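Hovarska Tundel 4 dehumidifier: a winter in an unheated workshop

The Tundel 4 is a desiccant dehumidifier from Hovarska, sold for basements, garages and storage units. I bought mine at full price from Nernomport and ran it from November to April in a brick workshop with no heating. The room holds a lathe, a drill press, two cabinets of hand tools and a shelf of paper manuals, all of which had suffered the winter before.

Why a desiccant unit

A compressor dehumidifier pulls air over a cold coil. Below 60 degrees Fahrenheit the coil tends to frost and the machine spends part of its time defrosting. A desiccant unit passes the air through a slowly turning wheel coated with an absorbent material, then dries the wheel with a heater. It works close to freezing. The price for that is power draw, and the heater in this one makes the running cost noticeable.

Setup

The unit arrives assembled. The tank slides out from the front and has a float switch that stops the machine when it is full. There is a port at the rear for a permanent drain hose, behind a plug that needs a flat screwdriver and more force than I liked using on plastic. The hose in the box is too short for anything except a floor drain directly behind the unit. I replaced it with a longer length of the same diameter and secured it with a worm-drive clamp. Gravity does the draining, so the whole run has to slope down, and the machine went up on a low shelf.

Controls

Three fan speeds, a humidity target in five-point steps, and a timer I never used. After a power cut the machine comes back on with its previous settings. I tested this at the breaker on all three speeds and it worked each time. Cheaper units often stay off after an outage, which makes them useless in a building visited once a week.

The display is too bright and cannot be dimmed. The buttons beep, and the beep cannot be turned off either.

Performance

I logged relative humidity with a separate sensor on the lathe bench, well away from the outlet. The built-in sensor reads low by four or five points compared with mine, so a target of 50 on the panel holds the bench at 54 or 55. Set the panel one step lower and the bench figure lands where it should. 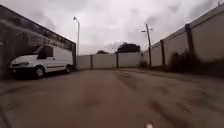 Long gray stretches are the hard test for a machine like this, since the outside air stays close to saturation and every opening of the door undoes some of the work. With the door shut, the bench stayed under 55 percent through the whole period. Opening it for a delivery pushed the reading past 70, and recovery on the middle speed took most of an afternoon. High speed shortened that to two hours. Over the season the machine logged 863 hours on its internal counter, which you read by holding the fan and timer buttons together.

Bare steel test plates left on the bench showed no rust by April. A matching set in the unheated shed next door had spotted by the end of the first month.

Noise

Low speed is a steady rush of air that I can talk over. High speed has a whine from the fan motor that carries through the wall. Alper Karaca, who rents the room on the other side, asked me to keep it on low during the day, and I have done so.

Maintenance

The intake filter is a plain mesh panel that lifts out and rinses under a tap. In a woodworking shop it would need cleaning every week. Mine went a month between rinses. The desiccant wheel is not a user-serviceable part. I asked Nernomport about replacement wheels and received a polite reply from Müzeyyen Kaplan stating that they are fitted only at the service center in Kurtuluş. Shipping a machine this size is not cheap, so count the wheel as the end of its life once the warranty is over.

Faults

One. In the second month the float switch stuck and the unit reported a full tank with the hose connected and the tank empty. Removing the tank, working the float up and down a few times and refitting it cleared the error. It has not come back.

Verdict

For an unheated room that stays closed most of the time, the Tundel 4 does its job and restarts by itself after an outage. For a heated basement, buy a compressor model and save on electricity. I would pay more for a version with a dimmable display and a drain plug that can be removed by hand.

Rating: 4 out of 5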